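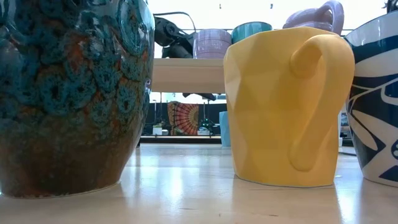
6 min read

List: Lonitz Pottery Circle, members' mailing list
Subject: Re: Glaze running at the foot, and the February firing
From: Kagiso Kruger

Amna Sandhu wrote:

> Hi all,
>
> I have had three pots in a row stick to the shelf and I am getting
> tired of grinding. It is the same glaze each time, the layered
> blue-green over the iron brown. On test tiles it behaves. On a mug
> it goes fine down to the last half inch and then lets go.
>
> I wax the foot, I leave a gap, and I have tried making the gap
> bigger. The last one had almost no glaze on the lower third and it
> still reached the shelf on one side. The clay is the Boser
> stoneware, same as everybody else's. I fire to cone 6 in the small
> kiln.
>
> Is it the glaze, is it me, or is it the kiln? Also, does anyone
> know if the February firing is going ahead? I have a shelf and a
> half of bisque waiting and a sale at the end of the month.
>
> Amna

Amna,

I'll take the glaze first and the firing after, so people who only want the dates can skip down.

I had the same trouble with that pair of glazes two winters ago. The blue-green is stable by itself and so is the brown. Where they overlap you get a mix that melts sooner than either of them, and it is a good deal runnier. Your test tiles probably don't show it for two reasons. One is that most of us make tiles too short. The other is that a tile gets one quick dip, and a mug gets a dip, then a second dip, then a bit of brushing where the tongs were. Check how thick it is on the actual pot. Scratch through to the clay with a pin near the rim and again halfway down. If the layer is thicker than a dime, that is your answer.

What I do now is put the brown over the whole outside and stop the second glaze well above the foot, further up than looks sensible when it is raw. It comes down and fades out over the brown. On a pot with texture you can get away with a little more on top, as the raised parts hold it back some. On a smooth straight wall there is nothing to slow it. I would also cut a small groove above the foot when you trim. It doesn't need to be deep. A run will often collect there and stop.

Look at the shape too. If the wall goes in toward the foot, the glaze from the wide part all ends up on a smaller and smaller band of clay. I worked this out the slow way with a batch of round-bellied mugs, all dipped the same as my straight ones. The straight ones came out clean and the round ones needed the grinder.

Now the kiln. You say it runs on one side. That makes me think the small kiln is hot near the bottom again. The thermocouple was moved when the lid was fixed, and it now sits closer to the top than it used to. I put cone packs on every shelf in my last load. The top was a proper cone 6, and the bottom was flat on the floor, so closer to 7. That is plenty to move a glaze that is already on the edge. Please put a pack on the bottom shelf and tell the list what you get. If you can, leave the packs on the windowsill with the date of the firing written on them, and I will compare them with mine.

Until that is sorted out, load runny things at the top and plain things at the bottom. The matte yellow from Janjua does not move at all, at any thickness I have tried, and I have been using it as my bottom shelf glaze for that reason. It does go a little shinier down there, which some people will mind. Wherever you put the layered ones, stand them on cookies. There is a box of bisqued ones under the wedging table. Take what you need, but put kiln wash on them first, and please make a few replacements from your scrap.

One thing I would not do is hold at the top. I know the Cliltilum handout suggests a 14 minute soak to clear up pinholes, and it works, but it gives a runny glaze that much more time to travel. If pinholes are the worry, fire the bisque slower and drop the hold. Or let the kiln fall a bit and hold there. I set the drop at 40 degrees Fahrenheit and have had no trouble, though I have only done it with my own glazes.

For the stuck pots you already have, tap along the shelf and not on the mug. If there is a sharp edge left on the foot, use the diamond pad with water. Wear glasses. The shards on that blue-green are nasty and I have a scar from one.

About February. Yes, the firing is on. The plan as it stands:

Bisque load goes in on Friday, in the big kiln. Work has to be bone dry and on the cart by 8 in the morning. If it feels cool against your cheek it is not dry, and it will be taken off.

Glaze loads follow once the bisque is out and people have had a chance to glaze. I don't want to promise a day yet. It depends on how full the cart is.

Shelf fees are unchanged. Half shelves are fine, but write your name on the sheet and not on a scrap of paper. I lost two scraps last time and had to guess.

The cart was very full in the fall. We put 221 pieces through in the one month, and a lot of those were late additions. If you are making for a sale, as Amna is, say so on the sheet and I will try to get you in the first glaze load. I can't do it for everyone.

Two smaller items while I am writing. The bucket of clear is nearly down to the bottom, and what is left has been thinned too much. I am going to let it settle and pour off the water, so please don't use it before you see a new label on the lid. And whoever has the good calipers, the metal ones with the locking nut, could they come back to the hook. I have lids to measure.

Amna, if you want, bring one of the stuck mugs along when you drop off your bisque. I would like to see which side it ran on and which way it was facing in the kiln, if you remember. It would also help to know if you sieved the blue-green lately. Mine had a layer like cement at the bottom - I had been dipping into mostly flux for weeks without knowing it. An 80 mesh sieve and half an hour of stirring made a difference all by itself.

Kagiso

--
Lonitz Pottery Circle list. Replies go to all members. To write to one person only, change the address before you send.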